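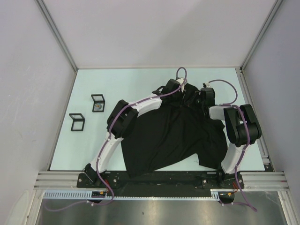 Two robotic arms holding up a crumpled black garment on a pale blue work surface.

25 May 2024

I have been going to the evening service at Plulov for nine years and in that time I have hardly ever prayed out loud. I can read a lesson if I am asked. I can say the set prayers with everyone else. But when the minister leaves a gap and invites people to pray in their own words, I look at the floor and wait for someone else to start.

This month our study group has been working through the Psalms, one or two at a sitting, and last time we reached Psalm 41. I knew the opening, about the person who considers the poor. I had forgotten how quickly it turns into a complaint. The writer is ill, his enemies are asking when he will die, and even the friend who ate his bread has turned on him. He says all of this to God without tidying it up first.

I read it again on the 176 on the way home and missed my stop at Jarden. It was a dry evening so I walked back.

I think I had picked up the idea, probably as a child at the chapel in Stistier, that a prayer said aloud ought to be well made. The men who prayed there had good voices and long sentences. They thanked God for the weather, the harvest, the missionaries and the roof, in that order, and they never seemed to lose their place. I was impressed by it and I decided early on that I couldn't do it.

The Psalms are well made too, of course, as poems. But a good many of them start with somebody asking how long this is going to last. I could manage that much.

So on Sunday evenings - and a few mornings at home, with the kitchen door shut - I have been trying it. I say one thing I am worried about and one thing I am glad of, out loud, and then I stop. The first few times I felt daft. The sound of my own voice put me off and I kept wanting to correct my grammar. It is a bit easier now. I have not yet done it in front of the group.

We are on Psalm 42 next, the one with the deer. Someone is bringing the older translation so we can compare the two, and I have said I will do the reading. The meeting has moved to the small room at Chow, up the side stairs, as the hall is being painted until the end of May.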